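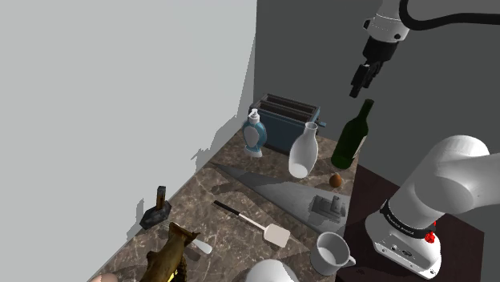

How to vet a hunting outfitter before you pay

Every outfitter's website shows big antlers. Ask for the phone numbers of hunters who went home empty — a list of happy ones proves little. Find out how many acres you can really hunt. Pekach told me 3781, but 932 were leased to someone else.

Get the refund terms in writing. Call the state licensing office yourself. If the deposit is more than 40 percent, I'd keep looking.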